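Two arms and a roll of tools

Helju Mockus had already put the kettle on when I rang, and she warned me that once she got going about Cilten she might be hard to stop. I said that was rather the point. She runs a small repair business in Pavden -- watches, hearing aids, the odd music box -- and since June she has been trying out the Cilten two-armed bench service, which Comus rents out by the month to workshops far too small to buy such a thing outright.

"I'm not a technical person, whatever people think," she told me. "I can mend a watch, but I couldn't tell you the first thing about programming. So what I wanted to know was whether it could manage the dull bits, the laying out and the putting away, because that's where my mornings go."

Tweezers and a tool case were the job she chose to ask about first, and she was quite firm with Comus that they should be thin, dark, fiddly ones and none of your nice chunky blocks.
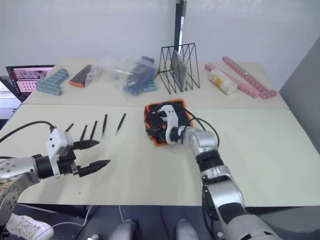

"You see, a pair of tweezers is a horrid thing to pick up off a flat table," she went on. "I've been doing it for years and I still chase them about with a fingernail! So I'm patient with it. I told the fitter from Liepiņa, who looks after the service visits, that I'd forgive it a good deal as long as it didn't bend the tips."

And has it bent any? She laughed. "One pair, in the first week, and to be fair they were old. The fitter changed a grip setting over the telephone in 15 minutes and I've had no trouble of that sort since."

She is less forgiving about the pace. Cilten is slow, she says, slower than she is by a long way, and she has learned to set it going and then turn her back on it. The pockets of a tool roll are the part she still frets over, as the cloth gives way under the fingers and a tool can end up leaning against its neighbour.

"I do go back and straighten them," she admitted. "My mother would have said I was spoiling it." 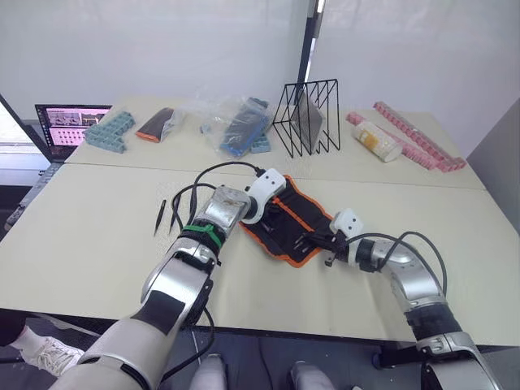
What it costs, and whether she'll keep it

The rental comes to 827 euros a month with the service visits included, and there is a 50 euro charge for each new task after the first 4. Helju thinks the second part is a bit cheeky and has told them so. She has signed up until the spring all the same, and is hoping to try it with watch straps next.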